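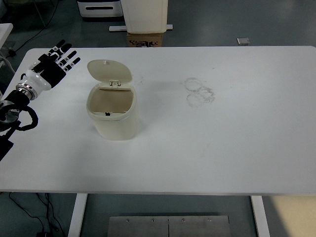
Small goals deserve a bigger cheer

Two winters ago I couldn't walk to my own letterbox. I'd had a stroke in June, on my left side, and when I came home from the ward to Rudgate I brought with me a walking stick, a bag of tablets and a sheet of paper headed My Goals. Someone had filled it in for me. Improve gait. Increase tolerance for standing. Return to community participation.

I'm sure every word of it was sensible, and I never once got out of bed for it.

What got me out of bed was a vanilla slice. Harries, the bakery at the bottom of our street, makes them on a Sunday and they're gone by ten, and one morning I decided I was going to be in that queue under my own steam. It's 439 steps from my gate to their door (I know because I said every one of them out loud for months, and I can still tell you that the bad kerb comes after the plane tree). The first morning I managed 12 and sat down on the neighbour's fence feeling like I'd won the Stawell Gift!

So when people tell me we need more inspiring stories, I'm all for it, I love them, I'll cry at anything with a finish line. But I want to put in a word for the goals that would never make it onto a stage. We have got into the habit of saving our applause for mountains and marathons, and it leaves a lot of people lying in bed thinking that if they can't cross a desert there isn't much point in crossing the lounge room.

I see it every week at Stemau, the day program I go to on the other side of the river. It's a terrific place, full of noise and bad coffee, and the staff there do something I'd like to see copied in every rehab service in the country. They ask what you want to do, and then they write down what you said. No translating it into clinical language first. One bloke wanted to reverse a trailer. A woman who had been a court reporter wanted to shuffle cards properly, with the bridge at the end, and she was at it for most of a year.
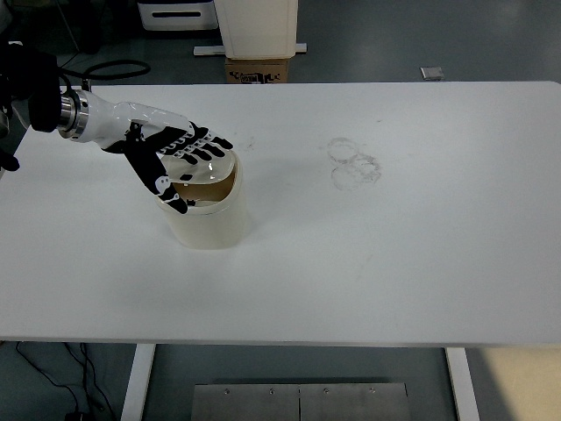 The therapy gets in there anyway, of course. You can't shuffle a deck without working your fingers, and I did more for my gait on the way to a bakery than I ever did between the parallel bars. The difference is that I wanted to go back the next day and do it again, and then the day after that, even in the rain, even on the mornings when my foot had other ideas.

I've heard the objection that this is setting the bar low. A man at a dinner put it to me quite kindly, that people rise to what's expected of them. Well, yes! But have a look at how they rise. Seven of us from the program walked the Nukik track last autumn, the flat part beside the water, around two kilometres there and back with plenty of benches. Not one of us had that on our sheet when we started. If you'd suggested it to me in the first month I would have laughed, or more likely thrown the stick at you. It came along after the trailer and the cards and the vanilla slice, when we'd each had enough small wins to get a bit greedy.

I gave a talk to 200 people at the Rudgate hall not long ago, my first and very wobbly, and they were generous about it. Afterwards a young woman came up and told me, almost whispering, that she had washed her own hair that week. I nearly knocked the urn over getting to her for a hug. I hope she has told everyone she knows, and I hope they all made a ridiculous fuss.

As for me, I'm in the queue most Sundays. These days I'm working on carrying two slices home in the left hand, and there has been some damage to the icing.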